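4.2 What the callers remembered

Reading time: 6 min

Public appeals for information are cheap to issue and expensive to receive. After the pharmacy robbery in Flornwood, police put out a description of one man in a dark coat and then spent the better part of November answering the phone. We were given the log, with names removed, and coded all 201 calls by hand, a job that Pelkonen volunteered for before he had seen the handwriting.

Of these, 159 came in after the description had been broadcast. They agree with it remarkably well, down to the coat, which the shop's own staff later said was a sweater. The remaining calls were made earlier, and they describe a suspect who is tall, short, bearded and, in one case, a woman walking two dogs. We take the early calls to be the better evidence, untidy as they are. Only 22 callers in the whole log gave a time that could be checked against the bus records, and most of them were waiting for a bus.

Callers were also asked how sure they were. Sureness rose with each repeat of the appeal on the evening news and had no clear link to how close the caller had been standing. One man in Arunum, a 40 minute drive away, was certain. Çetinkaya's coding of the same calls matched the first coding closely, apart from a short dispute over what counts as a beard.

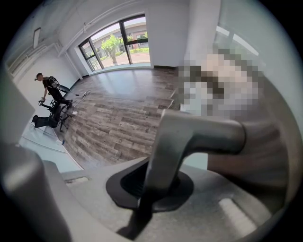

Figure 3. Wood-look flooring in the room, with grey metal parts in the foreground.

Should police hold back a suspect's description until the first calls are in?
Where there is no immediate danger, a short delay would keep the early accounts separate, and the log suggests those are worth having.

Related items
Hirvonen: Tip lines and the evening news
Pelkonen and Çetinkaya: Coding the Ridix call log
Coats, sweaters and other clothing in witness statements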